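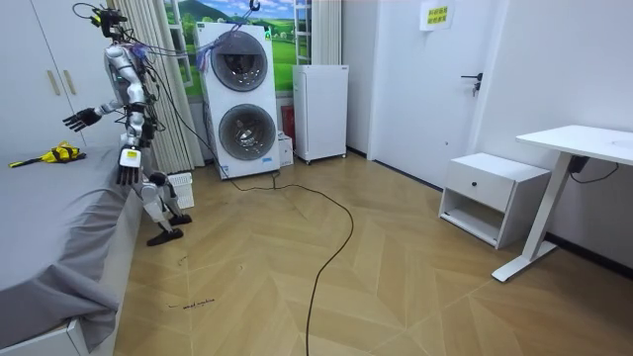 Bedroom Curtains and Linens FAQ

Home Products Sizing Care FAQ Contact

What length should I order for a standard bedroom window?
Most Nastolard panels come in an 84 inch length. Measure from the rod to the point where the hem should fall. For floor-length curtains, subtract half an inch for clearance.

How wide should the panels be?
Total panel width should be twice the width of the rod. Sheer fabrics may need more.

Can Standuso blackout liners be added later?
Yes. Liners attach to the back of the panel with hooks - no sewing is required. Order the liner one size shorter than the curtain.

Will beige and cream panels match between orders?
Dye lots vary slightly. Order all panels for one room together, or send us the lot number printed on the hem tag.

What water temperature is safe?
Wash cotton and cotton blends at 90 degrees Fahrenheit or below. Linen panels in the Ilton range are dry clean only.

Do the panels shrink?
Untreated cotton can lose up to three percent of its length in the first wash. Wash before hemming.

How do I return an item?
Use form 1359, included in the box. Cut or altered panels cannot be returned.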